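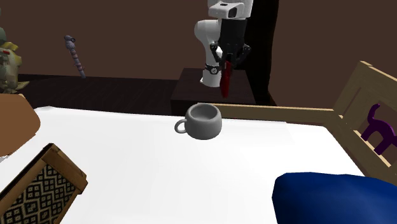 pinegap replied:
Before you spend anything, find out what your hardness number is. You said the water in Camard is "really hard," but that could mean a lot of things. The city puts out a water report every year and the number is in there. If you're on a well, get a test.

dunmore_ave wrote:
We're on city water. I looked it up after you posted and it's 14 grains per gallon. The house came with an old softener that quit regenerating at the start of November, and now there's white crust on the faucets and the dishes come out cloudy. Echeverría Plumbing quoted me $829 to put in a new Wellby, unit and labor both. I don't know if that's fair.

pinegap replied:
14 is hard. You do want a softener at that number. The price sounds OK if it includes hauling off the old one. Ask if it does.

tworiverstom replied:
I'd fix the old one first. Softeners are simple. There's a resin tank, a salt tank, and a valve with a timer on it. When one stops regenerating it's usually the timer motor or a plugged injector. The injector you can clean with a toothpick and some warm water. I've kept mine going since we moved in and never called anybody.

Put it in bypass before you open the valve. Then run a manual regeneration when you're done and see if it draws brine.

kettle_bottom replied:
Disagree with tworiverstom on this. Nobody knows how old that resin is. City water has chlorine in it and chlorine breaks resin down. You can put in a new motor and still have hard water. Then you're out the cost of the motor and you buy the softener anyway.

tworiverstom replied:
You can test the resin. Do the manual regeneration, then use a test strip on the cold tap. If it reads soft, the resin is fine. Strips are cheap. I'm not saying keep it forever, I'm saying find out before writing a check.

dunmore_ave wrote:
I took the injector out last night. It was packed with brown gunk. Cleaned it, put it back, ran it by hand. It did pull the brine down this time. The strip still shows hard, but not as hard as the incoming water. So I guess you're both right?

kettle_bottom replied:
That's tired resin. New resin for a tank that size would be less than a new unit, but it's a messy job. You have to dump the old stuff out and it gets all over. I did it once in my basement and was sweeping up little beads until spring.

pinegap replied:
Run a second regeneration before you decide. If it sat for weeks with no brine, one cycle won't bring it all the way back. There is also resin cleaner you can pour in the brine tank for iron. Worth trying once.

Also check the bypass. If the seals leak, hard water gets mixed in with the soft and your strip will read in between no matter how good the resin is.

dunmore_ave wrote:
Didn't think about the bypass. Will look. What about salt? There's a bag of Amby pellets left here by the last owner and it's one solid block.

tworiverstom replied:
Bag got damp. Break it up with a hammer and use it, salt doesn't go bad. Check the bottom of your brine tank too. If there's mush down there, scoop it out.

saltless_in_camard replied:
Or skip salt completely. We put in one of the conditioner types for $177 and I don't miss carrying bags.

kettle_bottom replied:
Those don't take anything out of the water. Your strip will read the same before and after. At 14 grains I wouldn't bother.

saltless_in_camard replied:
I know what the strip says. My shower door is easier to wipe off and that's all I wanted.

kettle_bottom replied:
Fine, but the OP is asking about cloudy dishes.

dunmore_ave wrote:
Update, 22 Nov 2022. Second regeneration helped a lot. The strip now shows just barely hard. One of the bypass O-rings was flattened so I ordered a set. I told Echeverría I'd hold off until after the holidays. They were nice about it and said the quote would stand.

Last question. The timer is set to regenerate every three days. Our meter says we use 136 gallons a day. Is that too often?

pinegap replied:
Yes, for most tanks. What size is it? It should be on a sticker on the side or on the valve. Until you find it, try every six days and check with a strip on the last day. If it's still soft, leave it there.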